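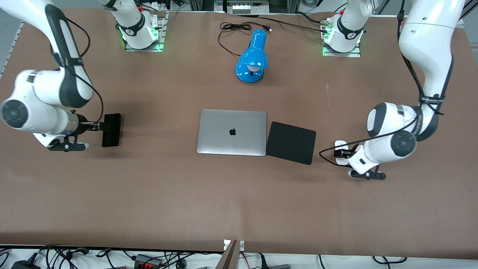 Open day at Prilcombe

Saturday, March 28, 2020

I went to the Prilcombe open day in August and have been slow to write up my notes. The bench I spent the longest at was the two-arm tidying one, run by Nneka Uzor with Bendik Eklund on the second keyboard. They call the setup Paltberg. It has two white arms mounted at the back of a brown table, and the job is to clear a desk: laptop, pad, lamp.

The laptop is the awkward item. Closed and lying flat, it gives a gripper very little to work with, and a smooth metal lid offers nothing at all from above. Paltberg's method is to push the laptop towards the front edge with one arm until enough of it overhangs, then pinch it with the other. The long flat lower finger goes underneath. Uzor said the first version tried to wedge the finger under the laptop where it lay, and mostly chased it across the table.

The pad is thinner but easier, as it doesn't matter much if it bends. The lamp is taken by the upper housing. I asked why they didn't take it by the base, and the answer was that the flared shade hangs over the base and the planner kept finding approaches that clipped it. The lamp's cord isn't modelled. If it snags, the arm stops on a force limit and a person sorts it out. I saw this happen twice.

The figures on the handout were 173 attempts at the full three-object sequence, of which 134 finished without anyone stepping in. I would have liked the failures split by object. Eklund had the split on his own machine and said the lamp was the worst of the three, but he didn't have it in a form he could hand over.

Other points from my notes:

The arm cabling is run outside the shells and strapped on at the elbow. Routing it inside would be neater, but they swap grippers often and want to get at it.

The two grippers are different. The left one has a white rounded end piece on one side and a bar with holes on the other; the right one is black with a tall rectangular plate. Matching them is planned but not soon.

Motion planning runs on a package called Wubshet, written in house. Planning took longer than the movement on most of the runs I watched.

I then had 80 minutes left for everything else, and spent too much of it in the queue for Hortensia Gaete's talk on force sensing. The slides are meant to go up on the Prilcombe site. I haven't found them yet, so if anyone has a copy, my address is on the contact page.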